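4.2 Walking the farm tracks

I should say at the start that I never meant to write about tracks. Our survey was supposed to be about the hedges and the grazing, and the tracks were just how we got from one bit to the next. But after a month of walking them with Jaanus Jõgi, who stops every few yards to kick at the ground (I do it too now), I'd filled more of my notebook with surfaces than with grass, so they get a section of their own.

We walked 45 stretches of track across the Votstead and Tarnier holdings, each one 50 metres long, and went back over all of them in August. For every stretch we wrote down the surface, how the edges looked and how far the grass had crept in. The edges were by far the hardest part! On paper a track has two sides and you measure between them. Out there the soil and the grass run into each other, and two sensible people with one tape measure can stand there for ten minutes disagreeing. In the end we took the edge to be wherever the grass covered more than half of a dinner-plate-sized patch, and I'm still rather fond of that rule.

The straight tracks turned out to be more interesting than I'd expected. I had assumed a straight one would be the same all the way down, and it hardly ever is. You get a smooth dark run, then a rough patch with loose stones over it, then smooth again, and Figure 3 has the sort of change I mean. Where a patch started with a fairly clear line across the track, we put it down as a separate surface. Where it faded in gradually we left it alone, which probably means our tally of 141 surface changes is on the low side.

People who use these tracks daily had their own words for all this, and I wish we'd asked sooner. One man at Petrauskas talked about "walking ground" and "wheel ground", and once I'd heard that I couldn't stop sorting every track into one or the other. He was firm that you judge it through your boots and with your eyes on the field ahead. I tried it his way for an afternoon and my notes were much shorter, though Jaanus thought they were better.

Figure 3. A straight dark track with a rougher gravel patch, between two grass fields.

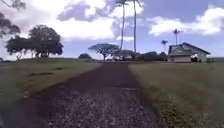
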